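How to Request a Copy of a Police Incident Report

These steps cover requests to the Skornley records office. A person named in a report, a parent of a minor named in it, or an attorney for either may ask for a copy.

1. Find the report number
The number is on the card the officer gives out after taking a statement. If the card is lost, the front desk can search by street address and date. Traffic collisions are filed separately and use Form 112.
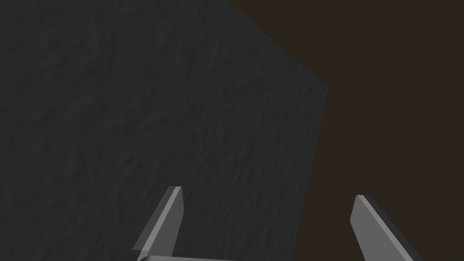 Dark gray surface, rough texture.

2. Fill out Form 91
Use one form per report. Print your full legal name as it appears on your ID. In the box marked "Interest in record," write victim, witness, arrested person, parent or attorney. An attorney must attach a signed letter from the client.

3. File the form
Bring the form and a photo ID to Window 2, or mail it with a copy of the ID. The window closes at noon on Friday. Ask for a stamped copy of the form – it shows the date the office received the request.

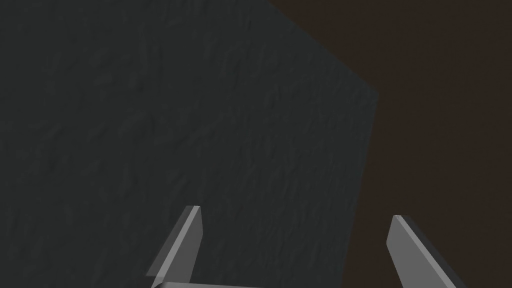 4. Review what you receive
Names of minors, home addresses and account numbers are blacked out. Other cuts must be listed on the cover sheet with the reason for each. Check that the page count on the sheet matches the pages in the packet.

5. Appeal a denial
A denial comes by letter. To contest it, file Form 131 with the records supervisor and attach the letter and your stamped copy. State which pages you want and why the reason given does not apply. Reports tied to an open case are usually held until charges are filed or the case is closed – a new request can be made at that point.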